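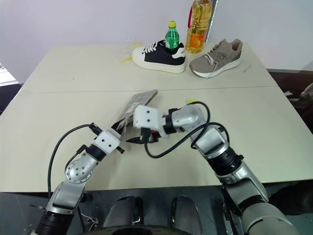 Clindlow Folding Work Table, cream top: long-term review

I bought two of the Clindlow tables in January to replace a single bench that had started to sag. They have been in daily use as a packing and repair surface ever since. Each one is rated by the maker for 152 pounds, evenly spread. I have not tested that figure to failure, but one table held a full parts cabinet for a week with no visible bow.

Assembly is minor. The legs unfold, a collar slides down over each hinge, and the feet thread in. Foot adjustment is coarse. Getting two tables level with each other took 3 tries and a straightedge, and the thread has enough play that I added a lock nut to every foot.

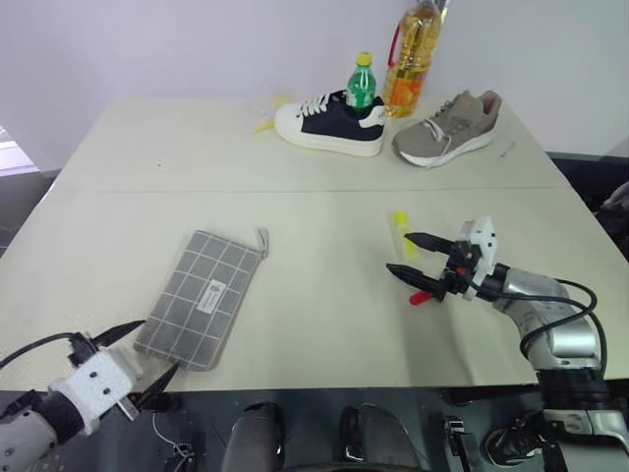

Two tables pushed together. The seam runs straight across the top.

The seam is the main weakness of any paired setup. Clindlow does not supply a joining clip. The Pidari table I used before had one, and it worked -- the halves could not drift. With the Clindlow pair I check alignment every morning. Small screws find the gap sooner or later, so I run a strip of tape along it for fine work.

The surface is matte and does not throw glare under overhead light, a clear improvement on the glossy Nakpan top. It does scuff. Rubber soles leave marks that come off with a damp cloth, while metal tools leave marks that do not.
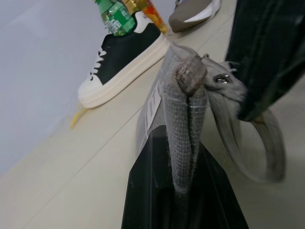 Hinge wear is harder to judge. The manual claims 1,000 open-and-close cycles. Mine stay open most of the time, so I am nowhere near that. One hinge on the second table squeaked from the start and was fixed with dry lubricant.

Spare feet are sold under part number 966 and also fit the Gakard bench, although the Gakard version has a wider pad and sits better on uneven concrete.

Recommended for light bench work. For clamping or hammering, buy something with a fixed frame.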